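**Noteck pauses two-armed assembly cells after grip fault**

Noteck has stopped unattended running on its two-armed assembly cells after a fault in which one hand kept closing on a part when it had been told to let go. No one was hurt. The cells at the Cillis site were switched to supervised running on Wednesday and will stay that way until new control software has been checked.

The fault showed up on the night shift during a long run of the peg and ring task, in which the arms pick up small parts and fit them together on a board. The run had reached cycle 3,814 when the right hand failed to open after a handover. The left arm carried on with its next move and the two hands came together. A force limit tripped and both arms stopped, but the right hand held its grip for around 28 seconds before the power to it was cut by hand.

Two finger joints were bent and a wrist cable had to be replaced. The part being held was crushed. 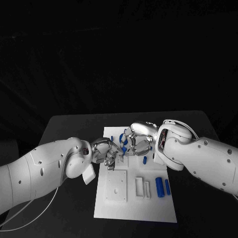 Engineers from Leiva, which supplies the hands, went through the logs the next morning. They found that the release command had been sent but had arrived while the hand was still reporting its previous position. The hand treated the command as out of date and ignored it. The arm controller did not wait for a reply before starting the next move.

According to Noteck, the same thing had happened once before, in April, and was put down to a loose connector. The cable was changed and the cell went back to work the same day. The company now accepts that the earlier stop should have been looked into more fully.

The emergency stop is also being changed. At present it halts the arms but leaves the fingers powered, so that a part is not dropped. From now on a second press will release the grip as well. Staff have been told not to reach between the hands to free a part, even when the arms are still.

Asetti, the contractor that looks after the cells, is fitting 2 replacement fingers and will test the release command at low speed before full speed is allowed again. Noteck has not given a date for a return to unattended running. Orders that depend on the cells are being finished on the manual benches, and customers have been warned of short delays.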